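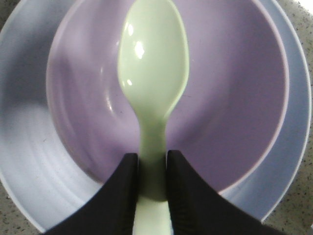 Cloltano School of Engineering – Automation and Safety Group

Handout 6: What a standard can and can't do for you
Course tutor: Quentin Texier
Revised 25 November 2019

Read this before the practical, and bring your objections with you. I have plenty of my own.

Most of you will arrive believing that a robot is safe if it has a certificate. A certificate tells you that a certain machine, set up in a certain way, met certain clauses when somebody checked. Change the fingers, the load or the height of the table and you are looking at a different application. The arm may be the same arm. The risk assessment isn't.

The Stallari guide, which you have all been given, runs to 577 clauses. I've read it twice and would keep perhaps a third. It is strong on guarding and stopping, and weak on the dull business of picking up light household things near people, where a good deal of the new work is being sold. "Suitable grip force shall be selected" is in there, word for word. Suitable for what? Selected by whom, and written down where? 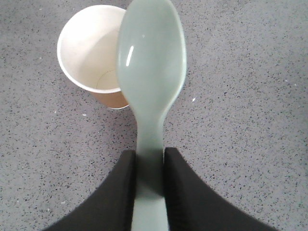 Grip force is where I want you to start. The usual advice is to set it as low as the task allows, and I have no quarrel with that, except that people then set it by feel and never record it. Take a thin handle such as the spoon's, held from both sides by the finger tips, with a paper cup close by. A force that suits the plastic may well crush the cup, and a single figure in the paperwork covers neither properly. Your sheet must give a value for each object, the tool fitted when it was measured, and the name of whoever measured it.

The second habit to pick up is the clear approach. Brisow's checklist asks for a "tidy work area", and everyone ticks it. Tidy is an opinion. Write down what is allowed on the surface, what is not, and what the operator does on finding something extra there. If the answer is "uses common sense", you haven't written a rule.

Third, nested items. One dish inside another with something lying in it is a fair test of a procedure, as the arm can touch three things while meaning to touch one. Say which contacts are permitted. I have marked dozens of procedures that never mention the plate. 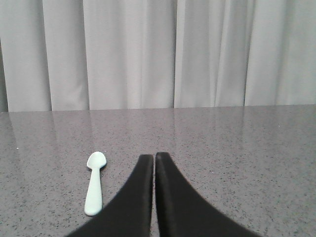

Fig. 3. Spoon on the speckled tabletop, gripper fingers almost closed to its right.

For the practical

Work in groups of 2. Choose one object and write no more than 12 rules for picking it up and setting it down again. For each rule, state how a stranger could check that it had been followed. Rules that can't be checked will be struck out, including any copied from Stallari.

Then swap sheets with another group and try to obey theirs to the letter while still doing something daft. You will probably manage it. Note which rule let you through.

Reading: Tse, chapter on hand tools and end effectors. Skip the introduction – it promises more than the chapter gives. Last October's marked sheets are in the group folder, with my comments left in.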